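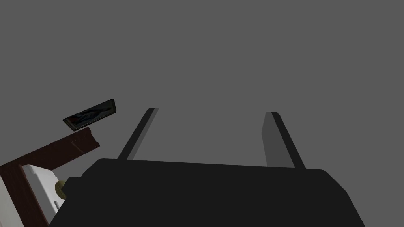

O cinzento por cima de tudo.

A minha tia Nelly Rengifo herdou a casa de Momville num mês de dezembro, e com a casa herdou também o armário das louças, o limoeiro torto e uma caixa de cartas que a avó Cabrera atara com fita de embrulhar bolos. Disse-me ao telefone que ia só abrir as janelas, arejar os quartos e voltar para casa antes do jantar. Ficou lá o inverno inteiro, e quando finalmente lhe perguntei o que andava a fazer respondeu-me, com a voz de quem tem a boca cheia de pão, que andava a ler.

As cartas eram de 1909 e vinham de um homem chamado Ernetti, relojoeiro de profissão, que atravessara o mar para trabalhar em Ernura e escrevia para casa com uma paciência que hoje já não se usa. Contava o preço do azeite, o feitio da senhoria, a chuva que entrava pela loja e lhe enferrujava as molas. Nunca dizia que tinha saudades. Dizia que o pão de lá era mais escuro, e a minha tia, que percebia destas coisas, pousava a folha no colo e ficava um bocado a olhar para o limoeiro.

Fui visitá-la em fevereiro, com uma mala pequena e sapatos pouco próprios para a lama. Encontrei-a na cozinha, de xaile e óculos na ponta do nariz, com as cartas espalhadas entre as chávenas, e antes de me dar um beijo leu-me um parágrafo inteiro sobre um relógio de sala que se atrasava sempre à mesma hora, ao fim da tarde, como se tivesse alguém à espera dele noutro sítio. Depois deu-me o beijo, pôs-me um prato de sopa à frente e leu-me o parágrafo outra vez.

– E a quem é que ele escrevia? – perguntei eu.

– À tua bisavó, filha. A quem havia de ser?

Mas a minha bisavó casara com um Cabrera, homem de vinhas e de poucas palavras, e nunca ninguém na família falara de um relojoeiro. A tia Nelly encolheu os ombros e serviu-me mais sopa, que era de feijão com couve e levava hortelã a mais, como sempre levou. Tinha uma teoria, claro, e precisou da tarde toda para a contar, porque pelo meio foi preciso apanhar a roupa, discutir com o gato do vizinho e procurar uns óculos que ela trazia na cabeça.

A teoria era esta: o relojoeiro pedira-a em casamento na última carta, e a última carta faltava. Havia a fita, havia o espaço na caixa, havia até um envelope vazio com o selo de Ernura. A folha é que não aparecia. A minha tia já tinha revirado as gavetas, levantado o forro do armário e aberto, uma a uma, as latas de marmelada.

– Se calhar queimou-a – disse eu.

– Se calhar levou-a no bolso do avental até se desfazer – disse ela, e achei a ideia tão bonita que não quis estragá-la com perguntas.

Nessa noite dormi no quarto do fundo, debaixo de três cobertores que cheiravam a maçã guardada. No corredor havia um relógio de sala em que eu nunca tinha reparado, alto e estreito, que batia as horas com um som rouco, de quem acorda contrariado. Fiquei a ouvi-lo muito tempo. De manhã perguntei à minha tia de onde viera.

Ela parou com a cafeteira na mão – ainda hoje a vejo, de boca meio aberta, com o café a arrefecer no bico – e foi para o corredor sem me responder. Quando lá cheguei já estava de joelhos no soalho, a tatear por trás do pêndulo.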